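Consejos de taller: conservación del vestuario y el atrezo en producciones de televisión

El departamento de utilería de Genier pone a disposición de los equipos de rodaje las siguientes recomendaciones, revisadas el 22/08/2024. Son de aplicación a las series diarias y a los programas grabados en plató.

Limpieza del vestuario entre jornadas

Las prendas que deban repetirse por continuidad se airearán en percha ancha un mínimo de 8 horas antes de guardarse en funda de algodón. Las manchas de maquillaje se tratarán en seco, con esponja blanca y sin frotar. El lavado a máquina no superará los 40 grados y se anotará en la ficha de la prenda, junto con el nombre del personaje y el número de secuencia.
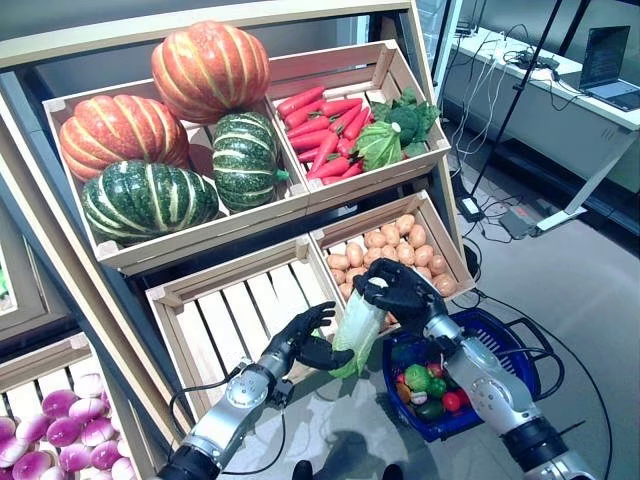

Almacenamiento del atrezo

Cada pieza llevará una etiqueta de tela con su número de inventario, cosida o atada, nunca adhesiva. Los objetos barnizados se envolverán en papel sin ácido. Las cajas no se apilarán en más de cuatro alturas y las de mayor peso ocuparán siempre la base. Los textiles de decorado se guardarán enrollados, con el derecho hacia fuera.

En el almacén de Dadis se conservan 712 referencias conforme a este sistema. Su responsable, Priit Eglītis, recomienda revisar en noviembre los cierres, las cremalleras y las costuras de las prendas de invierno. 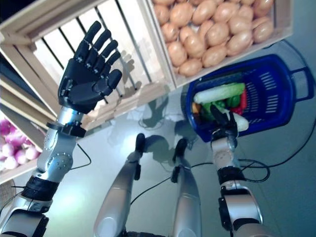

Mano de color negro, abierta, y cesta de plástico azul.

Reparaciones menores en plató

El costurero de guardia contendrá hilo en los tonos del vestuario principal, imperdibles, cinta de doble cara y tijeras de punta roma. Los dobladillos provisionales se fijarán con hilván y se retirarán al término de la grabación. Toda reparación con cola requerirá la autorización previa del jefe de utilería. Las solicitudes de material se dirigirán a la oficina de Pingate.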